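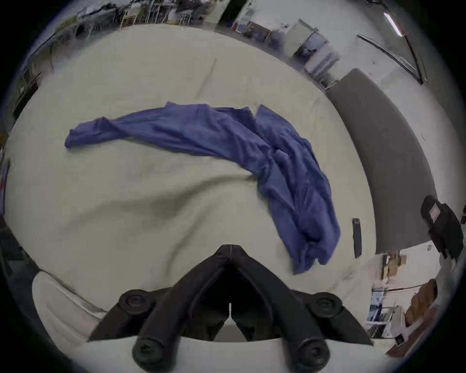

Ticket 500: Dryer stops mid-cycle, error E4
Site: Skollmont guest house, laundry room
Opened: 03/06/2026
Reported by: Othmane Abdelaziz
Status: Closed

Problem as reported
The left-hand tumble dryer stops partway through the cotton programme and shows E4. The drum stops turning and the door unlocks. If you press start again it carries on for a few minutes, then does the same thing. The right-hand dryer is the same model and is running normally. Sheets are coming out damp in the middle and we are having to hang them in the corridor.

Reply from support (Tendasska)
Thanks for the report. E4 on this model is an airflow warning. Please try the following and let us know after each one:
Clean the lint filter, including the slot it sits in.
Check that the vent hose behind the machine is not squashed.
Go outside and check that the flap on the wall opens when the dryer is running.
Run an empty cycle on low heat and note when it stops.
Please turn the machine off at the wall before moving it.

Update from Othmane
Lint filter was already clean, we do it after every load. Washed it under the tap as well and let it dry. There was a wad of fluff down in the slot which I got out with a bottle brush. Hose looks fine from what I can see over the top, but I can't pull the machine forward on my own. Empty cycle on low ran for 22 minutes and then E4.
Outside flap opens, but only a little. The one for the other dryer opens all the way.

Reply from support
A flap that only half opens points to a blockage between the machine and the wall. Can you get a second person to help move it? Take the hose off at both ends and look through it towards a light. Please also tell us how long the hose is and whether it has any bends in it.

Update from Othmane
Moved it with help from the kitchen. The hose is longer than it needs to be and had a dip in the middle lying on the floor. The dip was full of wet lint, packed quite hard. Also found one pillowcase and a sock behind the machine.
Cleared the hose and wiped it out. One end has a split near the clip, 4 cm long. Taped for now. Put everything back and ran a full load of towels on cotton. It finished with no error.

Reply from support
Good, that explains it. Tape will not hold for long with the heat, so please order a new hose and cut it to length so that it runs straight to the wall. The Zometti one fits both ends without an adaptor. Do not leave any slack on the floor.

Update from Othmane
New hose fitted and cut down. Has done 5 loads today without stopping. Flap now opens the same as the other one. I have put a hose check in the diary for July, for both machines.
OK to close.

Closed by support
Cause: lint blockage in vent hose, hose too long.
Fix: hose replaced and shortened.
Parts: one vent hose, bought by site.
If E4 comes back, please reply to this ticket and we will reopen it.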